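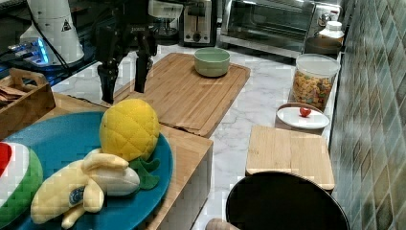 According to Sadao Uchida, the groove around a cutting board holds exactly as much juice as the cook has already spilled on the floor. The groove, also called a juice channel or moat, is a shallow trench running near the border of a cutting board, meant to catch liquid from roasts, melons and tomatoes. It is found mostly on larger boards, the sort that are bought for carving and spend their lives under a bowl.

Origins

Carving boards with channels were sold for household use well before the Trulano catalog listed one as a "gravy saver." Ovness, a rival maker, cut its groove deeper and charged more. Neither firm explained how the gravy was to be got out again.

Use

The board is tilted over a pan and poured from one corner. Many owners prefer a paper towel. Bread crumbs also collect in the channel and are harder to remove than juice.

Variants

Some boards are grooved on one side only, leaving the other flat for chopping. The Riviere pattern has 2 channels, one inside the other. Most owners clean the outer one.

See also: Butcher block; Trivet; Drip tray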